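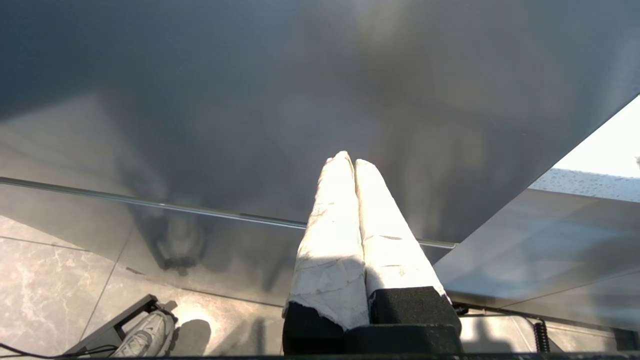

Notes for Thu 13 August, the short version of the kitchen talk

Slide 1. Hi everybody, thanks for coming in out of the sun! I'm going to talk about surfaces and water, and I get 12 minutes, so I'll go fast and you can yell at me after.

Slide 2. Ask the room: who washed a wooden board this week? Keep your hand up if you dried it standing on its edge. (Wait. Usually a lot of hands go down.) Tell the May story, where I left my favorite Olteanu board flat on a wet counter overnight and it came back shaped like a potato chip.

Slide 3. Shiny stuff. Dark glass, polished stone floors, they look great in the morning and then the sun comes in sideways and there's every streak you ever made. My fix is two cloths, one damp and one dry, and wiping in one direction. Liviu Lungu swears by newspaper. I've tried it, I got ink on my elbows, moving on.

Slide 4. The sink. Slow down here, it's the part people ask me about. 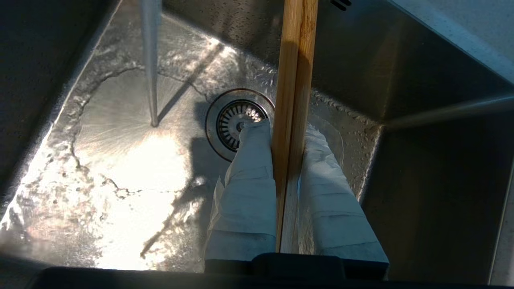
Bamboo board upright in a steel sink, tap on a thin stream

You don't need the tap on full blast! A thin stream does it. Stand the board up, rinse one face, turn it, rinse the other, and don't let it sit in a full basin while you go answer the door. I like bamboo a lot, but it doesn't want a bath.

Also the strainer. Lift it out, tap it over the trash, scrub the slots with an old toothbrush. If yours has a little post in the middle, go around that too, gunk loves it there.

Slide 5. Drying and oil. Wipe first, then up on an edge with air on both sides. I oil mine with Pellum, 5 minutes on, then rub off the extra. (Skip the Nurko comparison if we're running late.)

Slide 6. Questions. Somebody will ask about dishwashers. The answer is no, please, no. Handouts are by the door, take two.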